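Notebook entry, 13 July 2019
Bicycle brake lamp, Sturell unit, second firmware
Entered by Inese Baranauskienė

Purpose of this entry: to record the results of the road log for the Sturell lamp and to fix the settings for the next build. The lamp is a rear light that brightens when the bicycle slows down. It has no wire to the brake levers and relies entirely on its own motion sensor. The first firmware was withdrawn in March after riders reported that the lamp flashed over cobbles and stayed dim during gentle stops.

The road log was taken on the Siliņa route, which includes the long hill, the tram crossing and the short stretch of rough paving behind the market. A lever switch was fitted to both brakes so that each real braking event could be compared with what the lamp decided on its own. The switch is for testing only and will not be part of the product.

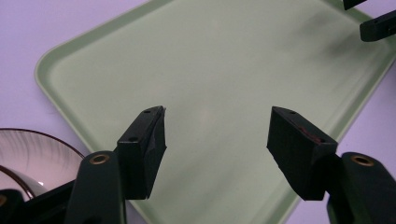
The full log contains 404 braking events as marked by the lever switch. The lamp failed to respond to 51 of them. Nearly all of the misses fall into one group: light braking on the downhill section, where the bicycle is tilted forward and the sensor reads part of gravity as if it were motion. The remaining misses are short taps on the lever at walking speed, and it is doubtful that a rider behind would need a warning in those cases.

False alarms were not scored with the same care. The rough paving still causes them, though the lamp now recovers within a second or so. A proper score will need the log to be cut by road surface, and this has been left for the next entry.

Settings used during the log:
Trigger level: 3,000 (raw sensor units, forward axis)
Buffer length: 1,024 samples
Release: lamp returns to normal when the reading stays below half the trigger level
Housing: Lallico, gray version, clamp tightened by hand

The trigger level was carried over from the first firmware and was never properly justified. It should be treated as a starting value. The buffer length was chosen for convenience and is longer than it needs to be; a rider could already have stopped before the average catches up. 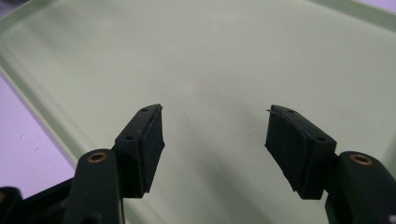
Tilt correction

The proposed change is to keep a slow running estimate of the slope and to subtract it from the forward reading before the trigger is applied. When the recorded log is replayed with this correction, most of the hill misses disappear. The replay uses the same data from which the fault was found, so the improvement must be confirmed on a fresh ride.

One difficulty remains. After a long descent the slope estimate takes some time to settle, and for that period the lamp is too eager. At the foot of the Siliņa hill it would come on while the rider is still coasting. Shortening the estimate cures this but brings back some of the misses. A middle value has been entered in the replay script and marked as provisional.

The clamp also requires attention. The Lallico housing can rotate slightly on a thin seat post, and any rotation appears in the data as a change of slope. The Avar clamp has a rubber insert and did not move in the shake test, but it places the lamp lower, where a saddlebag strap may cover it.
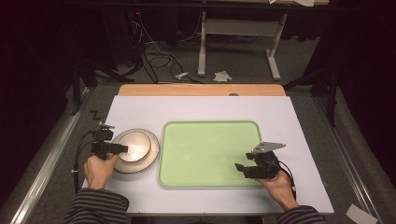
Elli Sjöberg, on reading the draft of this entry, wrote that the Avar clamp should not be adopted until it has been tried with a loaded saddlebag, and that a lamp hidden by a strap is a worse fault than a lamp that responds late. She also asked that the walking-speed taps be kept in the count of misses. The request is accepted and the figure above stands as written.

She further questioned whether riders can tell the bright setting from the normal one in full sun. No measurement of this has been made. The brightness ratio came from the supplier's sheet for the first lamp and should be checked outdoors at noon, with the viewer standing at a normal following distance.

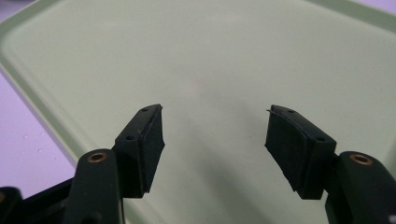 Fig. 4. Green tray and gripper fingers.

Actions before the next entry

Load the tilt correction onto the second Sturell lamp. The first lamp is to keep the present firmware for comparison, with both lamps mounted on one bicycle.

Repeat the Siliņa route in the same direction. Record tire pressure at the start, as this was omitted last time.

Fit the Avar clamp with the loaded saddlebag. Elli Sjöberg to judge whether the lamp is covered.

Try a shorter buffer in replay only. No change on the road until the result has been entered here.

The lever switch on the rear brake sticks when pushed sideways. Replace it before the ride and note the new part in the equipment list.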